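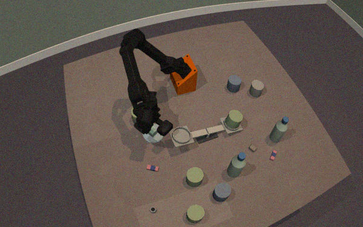
My hour on Totilia moved to 9 p.m. in February, and I have been rebuilding the playlist ever since. The old slot was in the middle of the afternoon, when most people had the station on at work with the volume low. I could play almost anything as long as it didn't have shouting in it. In the evening people listen more closely, and a few of them write in.

For anyone new to this blog, Totilia is a small internet station that plays instrumental music. It has a few hosts who pick their own hours, and the rest of the day is automated. I have the hour for slow music: solo piano, small string groups, some guitar, a little organ. I record it at home in Minstead and upload it the night before.

My library for the show stood at 600 tracks at the end of last year. That sounds like a lot until you start taking things out. Many of them were fine as background in the afternoon but too thin for the evening. A piano piece with three chords and a lot of echo gets by when you are answering email. When you are sitting in a chair doing nothing else, you notice that it has three chords.

So I went through all of it, in the order the files were added. I took out the pieces I had skipped more than once when listening on my own, then the duplicates, then a long run of guitar pieces that I think I added during one bad winter. After that I started adding. Most of the new material came from the Fernberg catalog. Fernberg is a small label that puts out chamber recordings, and they are generous with stations our size as long as we log every play. Their string quartets are the best thing I have added in a long while. The rooms they record in are on the dry side, and the cello comes through clearly even on the low-rate stream.

The library is now at 608. I had expected it to shrink.

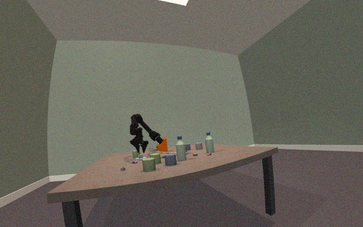 How do I decide what order the tracks go in? I start with the quietest piece and the longest piece, put them in different halves of the hour, and fill in from there. The quiet one usually goes near the end. The long one goes before the half hour, since that's when people are most willing to sit still for it. Then I look at the keys. I don't have much training, but I can hear when two pieces rub against each other, and if they do I put something short and plain between them.

I used to let the software do this. Totilia runs on a scheduling program called Jibrin, which can sort a folder by tempo and length and hand you a finished hour. It does a decent job for the automated part of the day. For a hosted hour I found that it put all the pieces of the same speed next to each other, and by the third one my attention had gone somewhere else. I still use Jibrin to check the total time and to write the play log.

The loudness settings took more work than the order. A solo harp recorded very close can be louder than a whole string orchestra recorded from the back of a church. If you level everything to the same number, the harp is fine and the orchestra comes up with all its hiss. I now set the levels by ear for anything older and let the program handle the newer files. It adds 2 evenings a month to the job, and I don't mind it much. I do it on the small speakers in the kitchen. The good headphones make everything sound better than it will on the stream.

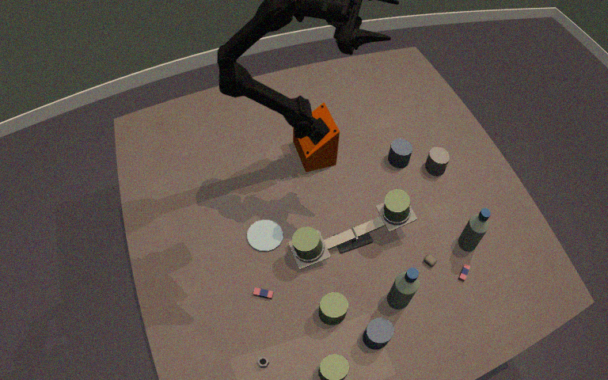
Talking between the tracks is the other thing I changed. In the afternoon I spoke after every piece, just the title and the player. Now I play three or four in a row and read the names afterward. A listener wrote to say she couldn't tell which one she had liked, so I have started reading the names in order and adding a word or two, such as "the one with the low cello." She wrote back that this was better. The full list also goes up on the station page the next morning.

I have cut my own part down to a few minutes in all. I write it out first and read it through once before recording. If I don't, I say "beautiful" after every piece, and there is a whole show from the fall where you can hear me do it.

Next month I want to try an hour with only one instrument. Organ is the obvious pick, but the low notes disappear on phone speakers and I'd get mail about it. Viola is more likely. I have enough for most of an hour already, and I'm waiting to hear back from Fernberg about two more recordings.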